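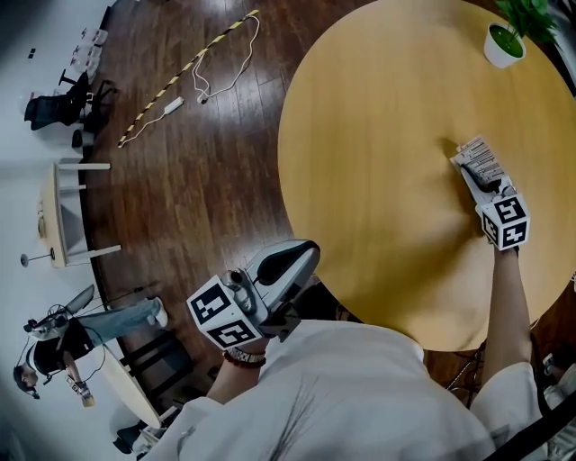

The round table with a potted plant and a sheet of small labels on top.

Skesico round table, light wood

I bought this for label work and coffee, and have used it daily since November. The pale top shows crumbs less than my old dark one did. Assembly took me 50 minutes with two tools. The round edge is easy on the forearms – no sharp corner to lean on. Small labels peel off it cleanly. One leg needed tightening after a month. Four out of 5.

Anjani Goh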